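Two months without a drink

3/29/21

I stopped drinking at the start of February, so it's coming up to 60 days. I hadn't planned to write about it, but a few people have asked how the outpatient program at Fendstead works and it's easier to put it in one place.

You ring the intake line and a nurse goes through a questionnaire with you. Mine took 40 minutes. After that I waited three weeks for a first appointment, and that was the hardest stretch. My GP kept an eye on me in the meantime and I'd tell anyone who drinks daily to see theirs before stopping cold.

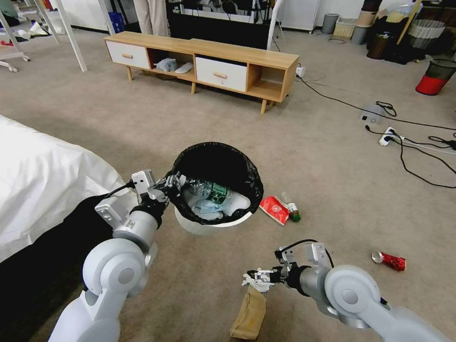

The group meets in the evening and runs for 90 minutes. Luzius Leitner leads it. He worked in detox wards for years and doesn't lecture. Most of the time we talk about ordinary stuff, like what to do at five o'clock when you'd normally open a bottle, or how to get through a family dinner. I cook earlier now and go for a walk after.

Sleep was bad at first and is better now. I've saved more than $3 a day on soft drink alone by switching to tap water, never mind the wine.

There's a separate group for partners and parents. Florian Kälin takes the bookings for that one, and you don't need a referral. My sister has been twice and is going again next month.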